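Plistix release second EP "Jorden" in November

Electronic duo Plistix will put out their second EP, "Jorden," this November on the Grekilano label. It follows a debut that came out in the spring and sold 841 copies on cassette.

The new EP has five tracks and was mixed over the summer. The first single, "Saraç," is out now on all the usual streaming services. It is a slow song built on a single organ chord, with a drum machine that only comes in for the last two minutes. The B-side is a shorter version with the vocals taken out.

The label says the other four songs are faster. Two of them have been part of the live set for almost a year, and people who saw the spring shows will know "Jorden" as the song that closed the night. The recorded version runs a little longer and adds a second verse.

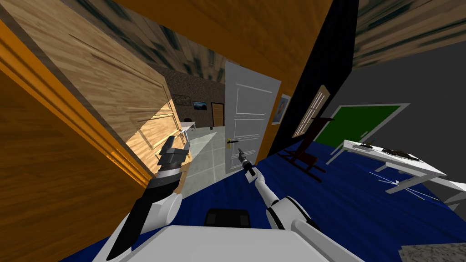 Formats and preorders

"Jorden" will be sold as a download, on cassette and on 12-inch vinyl. The vinyl is limited to 680 copies, and 356 of those are on clear vinyl, sold only through the Grekilano web store. The rest are black and will go to record shops. Each copy comes with a lyric sheet and a download code.

Preorders open at 10 a.m. on the day the track list is posted. There is a limit of two clear copies per customer. Cassette orders ship first, and vinyl follows when the pressing is finished.

Live dates

Plistix will play a short run of club shows after the release. Venues have not been announced yet. The opening night will be a seated show with room for 71 people, and tickets for it will be offered to mailing list members before general sale. The duo plan to play the new EP in full, along with most of the first one.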